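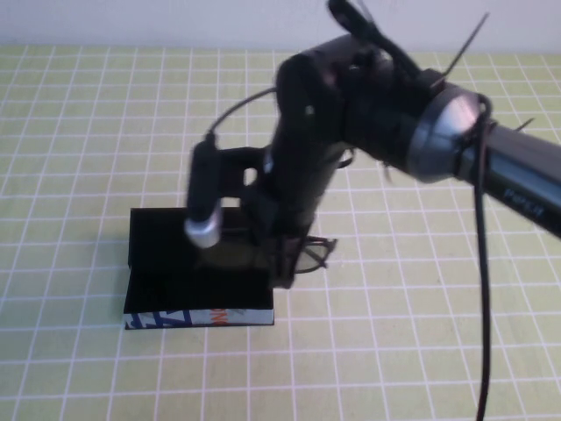
Clothing Repair and Disposal in Skurkport Households
Student Project Report
Prepared by Lachlan Rennie and Shona Lindsay
Submitted Friday, February 28, 2025

1. Background

The project was undertaken as the group component of the second-year module in Consumer Studies. Its purpose was to establish how households in Skurkport deal with clothing that has become damaged or no longer fits, and what would persuade them to have more of it repaired. The town has two charity shops, a textile bank at the harbour car park and one commercial mending business, Semple, which operates from a unit on the upper floor of the old covered market. A dry cleaner on the same street takes in hems and zips but sends the work elsewhere.

Earlier student reports held by the department deal mainly with the buying of clothes. The period between purchase and disposal has received less attention, and it was agreed with the module supervisor that the present report should be confined to it. Shoes, bedding and school uniform supplied through the schools' own exchange schemes were left out.

2. Method

The study area comprised the four central wards, which contain 3,095 households. Questionnaires were delivered by hand to 448 of these, spread across all four wards, and 284 were returned in usable form. Respondents could complete the paper version or enter their answers through Priltix, the survey tool licensed by the department. The paper version was preferred by older respondents, and several of them added remarks in the margin. These remarks were typed up separately and are drawn upon in Section 4.

A further 16 respondents agreed to be interviewed at home or by telephone. Interviews followed a fixed list of topics, although the interviewers were free to change the order. Shona Lindsay carried out the home interviews and Lachlan Rennie those by telephone. All those taking part signed a consent form, and their names do not appear in the report.

Questions on garment size and the size of tears were found at the pilot stage to be difficult to answer in words. The final questionnaire therefore included a printed square grid against which a tear or worn patch could be laid and its size ticked.

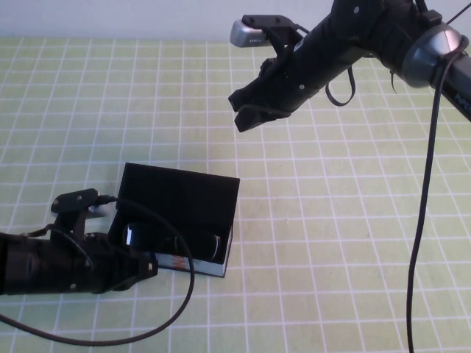 Figure 1. Light green work surface with white grid lines.

The grid question was completed more fully than expected. Some respondents misread the instruction and measured the whole garment, and these answers were set aside before the results were drawn up.

3. Findings

Most respondents kept damaged clothing in the house for a considerable time before making any decision about it. A bag or drawer set apart for mending was mentioned in all of the home interviews. In many cases the contents had outlasted the owner's wish to wear them, and children's garments in particular had been outgrown before they were looked at again.

Buttons and loose hems were the repairs most often done at home. Broken zips were the fault most often given as a reason for throwing a garment away, including coats that were otherwise described as being in good order. Knitwear fell between the two. Respondents who had been taught to darn continued to do so, and those who had not been taught rarely attempted it.

The Kasia padded jacket, widely worn in the town, was named repeatedly in answers about zips. The report draws no conclusion about the quality of the jacket, as its frequent mention may simply reflect the number of people who own one.

Awareness of Semple was lower than had been assumed. Respondents living within a short walk of the covered market were not noticeably better informed than those in the outer wards. Where the business was known, it was usually through a relative or colleague.

4. Discussion

Price was given as the main obstacle by those who had never asked for one. Respondents who had used a mending service spoke more often of opening hours and of the stairs to the upper floor. One marginal remark read: "I would pay for it gladly if I could drop it off before work." Similar points were made in the interviews.

The results should be read with some care. Households with an existing interest in sewing may have been more willing to reply, and the delivery period fell shortly after the winter sales. Flats with a shared entrance were harder to reach than houses.

5. Recommendations

It is recommended that the town council consider a collection point for repairs at the library, which opens earlier than the market. It is further recommended that a printed list of common repairs, with prices, be displayed at the textile bank. A follow-up questionnaire in May would show whether habits differ once winter coats have been put away. The blank questionnaire and interview topics are held in the department office and may be borrowed by later groups.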